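Subject: Re: [gripper-users] Finger choice for PC board work
From: Tove Brøndum
Date: Thursday, 4:12 pm

On Thursday at 9:40 am, Arriaga wrote:
> Before we order for Pemelcombe, can you say which fingers you would
> use for memory and CPU handling? We have the Coda narrow set and
> the Borgate padded set. Also, is a wrist camera worth the cable
> trouble, or is one fixed camera enough?

My answer is the Coda set for both jobs, and yes to the wrist camera. Details follow. The test bench is a desktop tower on its side with the panel off, and a printed fixture plate to the left of it for the parts. I ran 400 trials in all, 100 for each finger set on each of the two jobs.

Wrist camera

The fixed camera sees the whole bench and is fine for finding the case and the plate. It does badly once the arm is over the board, as the wrist hides the part you care about. The wrist camera keeps the near end of the board in view on the way down. You do have to leave slack in the cable for the last joint. I pulled one connector loose on the first day and added a longer loop.

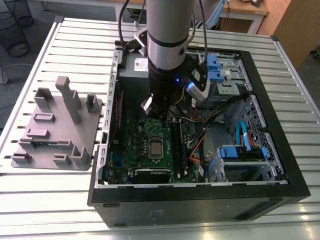 Finger sets

The Borgate pads are forgiving on the larger parts and I would keep them for drives and cards. On the CPU they were too wide. The pads touched the fixture before they closed, and I had to raise the part in its holder to get a clean grip. The Coda fingers went straight in. They need a better starting pose, though, so budget time for calibration. I redo mine every morning before the first run.

For the CPU I stop over the part, take one picture, correct the position, and only then go down. Without the stop, the Coda fingers caught an edge often enough that I quit running it that way.

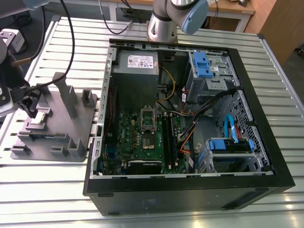

Force limits took the longest to set. The controller default was 800 counts, far too high for anything this small, and I ended up at 205 with the Coda set. Your controller may scale this differently, so start low and work up with a scrap part.

Two things I have not tested are closing the socket lever with either set, and working with the cables tied back. The loose power cables do get in the way on the drive side, and I have been planning paths around them by hand.

If Pemelcombe can only pay for one extra, buy the camera and keep the fingers you have. I can send the fixture files and my controller settings to anyone who wants them. The logs are large, so ask for those separately.

Tove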